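Keeping a paper notebook for the household bills

I have kept a paper notebook for the bills since April. Before that I used a spreadsheet, and before that I used nothing and paid whatever showed up with a red stripe on it. The spreadsheet was fine. I stopped opening it after two months, which is how it went with the one before it too.

The notebook is a Jendutby, the stapled kind with 40 pages and a gray cover. I bought it at the Santoso stationery shop with a pack of refills for a pen I no longer own. It stays on the counter with the mail, and I write in it standing up. 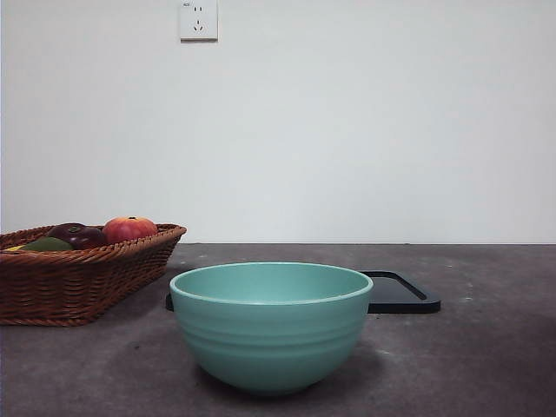

Posted 2022-12-17 | Filed by the author of this blog

Each bill gets one line. I put down who it is from, the amount, when it is due and when I paid it. If the last column is blank, the bill is still open. I tried adding a column for the confirmation number, but those run long and I kept copying them wrong, so now I write them on the bill itself and put the bill in the folder.

The electric bill is the one that got me started. Bastureo changed the way it bills in the spring, from every month to every other month, and the first double bill came to 245. I thought it was a mistake. I called and waited through the music and was told it was correct, and when I went back through the old emails it was. I just hadn't saved anything for the second month. Now I write half of the expected amount on a line of its own in the off month and move that money to savings the same day. It sits there until the real bill comes.

Water is simpler. It barely changes unless I forget the hose. Internet is the same every month, except for the promotional rate that ran out in the summer, and I only caught that by looking up the page and seeing two different numbers in the same place. They offered to take 15 off if I agreed to another year. I agreed to it and wrote the end date inside the front cover. 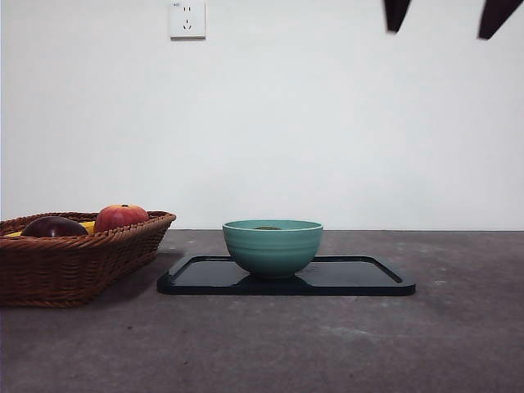

Basket on the left, plain wall behind.

A few things I do differently now than when I started. I used to sit down with everything once a month, and that took most of an evening and put me in a bad mood. Now I open the mail the day it comes and write the line right then. Paying is separate. I pay twice a month, after each paycheck, and only what is due before the next one. The whole thing takes less time than washing up.

I also stopped rounding. I used to write 60 for 58.30 and tell myself the difference was a cushion, but then the notebook didn't match the bank and I would go hunting for an error that wasn't there. Cents go in now.

For anything that comes once a year, like the car registration and the renter's policy, I have a page at the very back, written upside down so that it opens from the other side. There are 7 lines on it. The renter's policy is with Stima and it renews in the winter, at the same time as two other things, so I am thinking of asking them to move the date. I don't know if they do that. I will call after the holidays.

The part that doesn't work well is groceries. I tried writing those in as well and it filled four pages in three weeks.
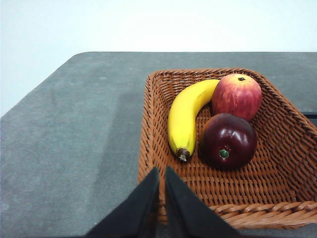 What I do for groceries is take out a set amount of cash when I get paid and use that until it is gone. Some weeks there is money left and it goes in the jar. Some weeks I use the card for the last few days and write one line that says "food, card" with the amount. I don't break it down any further. I did once, for a month, and learned that I buy a lot of cheese.

I have been asked if it bothers me that the notebook has no backup. It does a little. I take a picture of the current page with my phone when I remember. If I lost the whole thing I could put it back together from the bank and the folder, though I would lose the notes in the margins, and some of those have been useful. One says which window at the county office takes checks.

There are nine blank pages left. I have already bought the next one, same brand, but the cover is green because they were out of the gray. I plan to copy over the yearly page and the inside front cover and start the rest clean.

Filed under: Home & Money, Paperwork

Contact | Copyright 2022, all rights reserved | Back to top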